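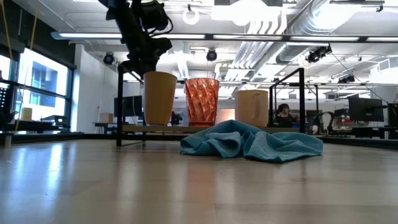 Teaching an arm kitchen jobs, by hand or by remote: tips from the Gramevier bench

Search tips Enter keyword Go

Quick list, typed up between runs. Mostly cups and towels, which is what we've been doing since August.

Before you start
- Wipe the table. Crumbs end up under a cup and the cup rocks.
- Tape marks for the cups, small ones, pencil works too. Move them between runs but on purpose, not just wherever your hand drops them.
- Mix the cups. Tall, short, handle, no handle, smooth, bumpy. If you only show it one cup it learns that one cup.
- Mug handle: turn it a bit every few runs. We left ours the same way for 600 runs and had to redo a lot of it. Ugh.
- See-through or shiny plastic is hard under ceiling lights. Do it anyway, just do more of them.
- Same lights on all day if you can. Blinds are your freind after lunch.

Moving the arm by hand
Hold it at the wrist, not by the cables. Slow near the cup, normal speed in between. Stop dead for a beat before you close the grip. Keep your head and sleeves out of the cameras' view, a shirt cuff in every run is a shirt cuff it'll expect to see later.

Arm feels heavy halfway through? Take a break. Tired hands make wobbly paths and it copies the wobble.

By remote
Stand where you can see the table. Screen only is OK for wiping, bad for stacking. Dry run first, no recording, 5 passes. Lag feels worse than it is, don't chase it. Let the arm catch up then go.

Plurkus controllers: trigger is touchy. Half squeeze for ceramic. Full squeeze for towels.

Towels
Microfiber is nice, grabs well, doesn't slide. Drop it in a heap, don't arrange it. Pinch a ridge, lift straight up, shake once, lay down. Folding comes later. A towel in front of a cup is a good one to practice, arm has to go over or move the towel first. Pick one way and stick with it for the whole batch!! We mixed both and it dithered.

Mistakes
Fumbled a grab and got it back? Keep it. Knocked a cup over and swore and reached in with your own hand? Toss it. Label it right then, you will not remember at 5 pm.

How many
Single cup onto a shelf, fine at 53 good runs. Cups plus towel took us 1,666 and it still misses the mug some days. Bundville bench says fewer but they use one cup lol.

End of day
Park the arm up high. Copy the files off before you shut down. Towels in the wash, no fabric softner, makes them slippery.

Will add the drawer stuff when I get to it.

Recent tips
Getting tape gunk off a wood table
Gebretsadik grip pads: when to swap
Cable ties that don't pinch
Stacking mugs without chips
Bundville bench notes, August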